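The quote from Solheim came in October, and I read it standing up, which was a mistake. I'd been so busy comparing arms that I forgot everything else has a price too! Spare fingertips, 184 dollars a set. Cables, 94 each. Suddenly my tidy spreadsheet had a second page.

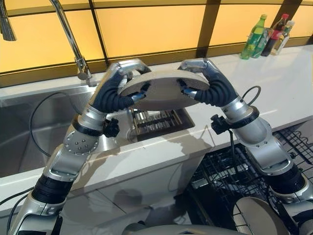 My budget for hands now gets its own line, separate from the arms, and I wish I'd done it that way from the start. Floltska sells theirs in pairs, Rirnmont one at a time, so compare carefully. And think about your jobs first – holding a plate up over the sink with a hand on each side takes two of everything, right down to the fingers curled under the rim. A one-armed setup would have saved me 1,371 dollars, but I wanted help with the dishes.

Then there's service. I set aside 1,000 dollars for the first year and plan to look at it again next fall – ask me then how that went.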